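Home | Projects | Kit list | Fault log | Club nights | Contact

Last updated: 15 June 2026

Fault log: two-handed bottle handover, left hand dropping the neck

Status: open, but much happier than it was
Raised by: Latifa Ragab
Helping: Rizwan Paul, Hanan Akl, Prasanna Nanayakkara
Machine: Roy (both arms, both hands)
Software: Trivero control build, club copy

Entry 1

Right, writing this up properly because Hanan says my last ticket was "left hand being weird" and nothing else, and she has a point!

The task for the Giritthorpe student challenge is a handover. Roy picks a plastic bottle up off the mat with one hand, brings the other hand in, holds it with both for a moment, then lets go with the first hand and puts the bottle down on the other side of the board. We've been at it since May. Picking up is fine. Putting down is fine, mostly. The bit in the middle, where both hands have hold of it, is where it all goes wrong.

What I see: the left hand closes on the neck end, the right hand comes in under the base, and then the left hand opens a tiny bit on its own. Not all the way, just enough for the bottle to swing. Then the right hand thinks it has been bumped and stops. Then I have to press reset, walk round, put the bottle back and start again (I am getting very fit).

Things I've tried so far:

- Turned everything off and on. Twice. No change.
- Swapped to a different bottle in case the first one had gone a bit squashy. No change.
- Slowed the left arm to 60 per cent of normal speed. It drops the bottle more slowly.
- Asked Rizwan. Rizwan said "have you tried turning it off and on".

Entry 2

Rizwan had a proper look at the log files with me and found something useful. The left hand's grip number goes up to 466 when it closes, which is what we'd expect, and then it falls to 400 as soon as the right hand touches the bottle. We both thought that was a slip at first, the fingers sliding along the plastic. But the finger angles don't move until after the number has fallen. So the hand is being told to relax. It's doing as it's told, poor thing.

Question is who's telling it. Neither of us has written anything that says "relax".

We also went over the cable on the left wrist, as it hangs down quite a long way and Rizwan had a feeling it might be tugging. Wiggled it with the hand closed and nothing in it, and the number stayed put. Wiggled it harder. Still put. Hanan told us to stop wiggling it.

Crossed off: cable, plug at the wrist, the bottle itself.

Entry 3

Prasanna came down for the evening (he wrote most of the grip settings last year, before he moved over to the mapping team) and I nearly hugged him. He remembered there is a "share load" setting. When both hands are holding the same thing, the first hand is meant to ease off a bit so the two of them don't fight and twist it. He put it in for carrying trays. A tray is heavy and flat and you want the hands to share. A bottle is light and round and, if you ease off, off it goes.

The setting lives in a file called clustar_pairs, left over from when we borrowed the start-up code from the Clustar kit, and none of us had opened it this year. It was set to ease off as soon as the second hand feels anything at all. So the lightest touch from the right hand and the left hand goes "lovely, you've got it then".

Changed two things:

1. The ease-off now waits 175 milliseconds after the right hand says it is closed, and it has to say closed, a touch won't do.
2. The ease-off amount is much smaller. The left hand stays where it is, more or less, until it gets the proper release command.

First run after that: no drop. Second run: no drop. I did a little dance and then on the third run the right hand missed the base completely and poked the bottle sideways out of the left one. Different fault! I have never been so pleased to see a different fault.

Entry 4

So, the new one. The right hand comes in from below and sometimes it's too far over, so the fingers brush past the base and don't get under it. I moved the target point a bit nearer the middle of the bottle and that helped when the bottle was held level, but when it's tilted the base isn't where Roy thinks it is.

Hanan's idea is to work out the tilt from the left wrist and shift the right hand's target to match. Sounds obvious now she's said it. She wrote it on the back of my maths homework, and I have since handed my maths homework in, so she has had to write it again.

While she was doing that I tidied up how we lay the spare bottles out. They used to go anywhere on the mailer mat and roll about, and whoever was on reset duty would put them back facing any old way, and then we'd wonder why one run was nothing like the next. Now they lie side by side with the caps all pointing the same way, towards the board. Rajitha Abeysekara, who is our mentor and has to read these, asked for it to be written down, so: caps towards the board please, everyone, and labels don't matter.

Also the mat has got very crinkly. I like it crinkly – the bottles roll less. Please don't flatten it.

Entry 5

Hanan's tilt change is in. It lives in the handover script under "find base", with a note at the top saying what it does and a second note from Rizwan saying "nice". If you pull the new version you need to run the wrist zero step again before anything else, or the tilt comes out backwards and the right hand goes for the cap end. Ask me how I know.

What it needs to look like in the middle of the handover is left hand curled round the neck end, right hand cradling the base, bottle on a slant over the green board. If yours has the right hand halfway up the label, the wrist zero hasn't been done.

Still to do:

- Try it with the bottle at a steeper slant. I've been a bit kind to it.
- Try it at full speed. It's still on the slow setting from Entry 1 and I keep forgetting.
- Check whether the tray task still works now the share load setting is different. Prasanna is quite keen on this one, for some reason.
- Make a separate settings file for bottles so we stop changing the tray one. Rizwan has said he'll do it.
- Put the file name on the wall chart.

I'm leaving the ticket open until the full speed runs are done. If you use Roy before then and the left hand lets go early, please write down the grip number before you press reset, as it gets wiped. And put your name on the entry! There is one in the old log that just says "it did the thing again" and we still don't know whose it was or what the thing is.

Latifa
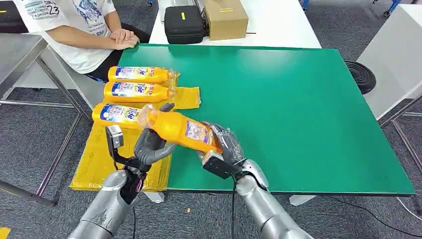 Photo: Giritthorpe robotics club

Questions about this log: ask Latifa or Rajitha on club nights, or use the Contact page | © Giritthorpe robotics club | Back to top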